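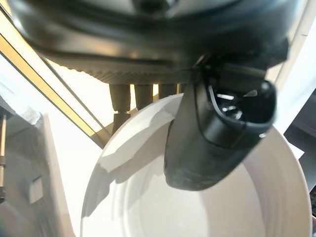

Equipment Planning Coordinator, Automation

Plutisero – Ralesholm site
Full time, permanent
Posted July 29, 2018

About the job

Plutisero runs contract packing and parts handling for small manufacturers. Much of the work at Ralesholm is moving items into and out of containers, and more of it is being done with robot arms each year. We are looking for someone to plan and look after the equipment budget for that work: arms, grippers, spare fingers, mounts, cables, containers and the benches everything sits on.

You will report to the operations manager and share an office with purchasing. The job is mostly planning and paperwork, with regular time on the floor. You will not be asked to program anything.

What you will do

Keep the equipment register for the automation cells up to date, including purchase date, supplier, warranty end and expected replacement year.

Write the yearly equipment budget. The first draft is due in December.

Get quotes and compare them on full cost. A gripper that is cheap to buy can be expensive once fingers, wrist cameras, adapters and service visits are added, and we want those on the same sheet.

Set reorder levels for wear parts. Gripper fingers are the main one. They get scuffed and dusty in normal use, and the cells have sometimes run low between orders.

Check that containers and fixtures fit the gripper before we order in quantity. The finger has to reach inside the rim with the housing clear of the side, so you will measure at the cell and talk to the operators before signing off.

Handle our existing accounts with Jivness (grippers and spares) and Bundgaard (benches, guarding and panels).

Plan trial periods for new equipment and write a short report at the end of each one – buy, don't buy, or extend.

What we need from you

At least 3 years in purchasing, production planning, maintenance planning or similar work.

Good spreadsheet skills. You should be able to build a replacement schedule from scratch and explain it to people who don't like spreadsheets.

Comfort reading supplier drawings and data sheets.

Clear written English.

Useful but not required

Experience with leased equipment. Part of next year's budget may go that way.

Some knowledge of robot end effectors or machine guarding. We can teach this.

Hours and pay

40 hours a week, day shift. Pay depends on experience and will be discussed at the first interview. Paid vacation, health plan and a yearly allowance of $300 for safety shoes and glasses. Travel to suppliers comes to 5 trips a year, all expenses covered.

How to apply

Send a resume and a one-page letter to the hiring desk at Plutisero, Ralesholm, with "Equipment Planning" in the subject line. In the letter, tell us about one purchase you planned, what it cost in the end and what you would change. Interviews are held on site and include a walk through the cells, so please wear closed shoes.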